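We use cookies to keep this site running. Accept | Manage settings

Push-button switch

A push-button switch is a small control that opens or closes an electrical circuit when you press it. I've been keeping this entry going for the Fernik hobby wiki for a good while now, and it's still the page I get the most messages about, so bear with me if it wanders a bit.

Most panel buttons come in two halves. There's the cap, the coloured part your finger lands on, and there's the body behind it, which holds the contacts and the screw terminals. A momentary button springs back when you let go. A latching one stays down until you press it again, or twist it, or pull it, depending on the make.

Colour matters more than newcomers expect. Green is normally used for start and red for stop. Orange and yellow tend to turn up where something wants attention – a reset, say – though plenty of older panels go their own way, and I've met a few in Valness that made no sense to me at all.

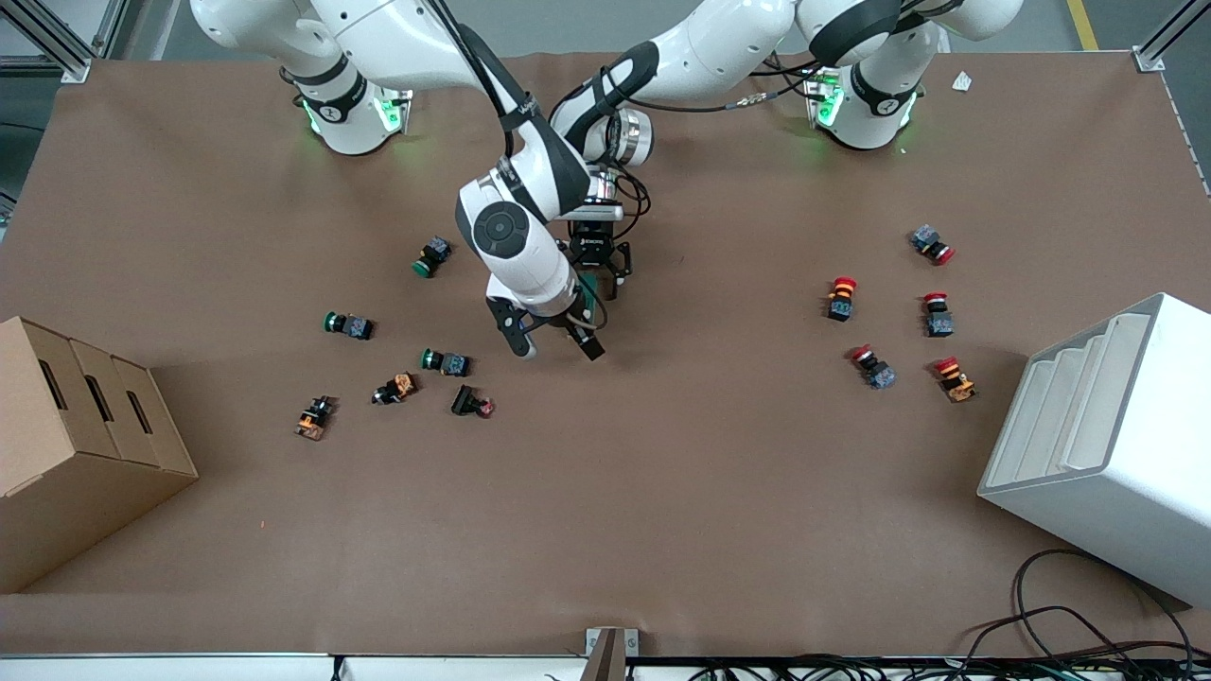

What is the difference between a normally open and a normally closed switch? A normally open switch only lets current through while it's pressed, and a normally closed one lets current through until it's pressed.

Stop buttons are nearly always the second sort, so that a broken wire stops the machine as well. The emergency stop takes this further, with a wide red mushroom cap you can hit with the flat of your hand. It latches when struck and has to be released on purpose, usually with a quarter turn (my thumb still aches from a stiff Findine one).

If you're sorting a mixed lot, and I do love a mixed lot, go by the body first and the cap second. Caps get swapped all the time! I bought 100 loose ones at a Yeoh clearance in May and had to put a meter across every single one, as the green caps were on both kinds of contact. Keep the odd spare collar nut too. They roll under things and you can never match the thread later.

See also: Rotary switch, Key switch, Pilot light, Contact block

2 comments · 500 shares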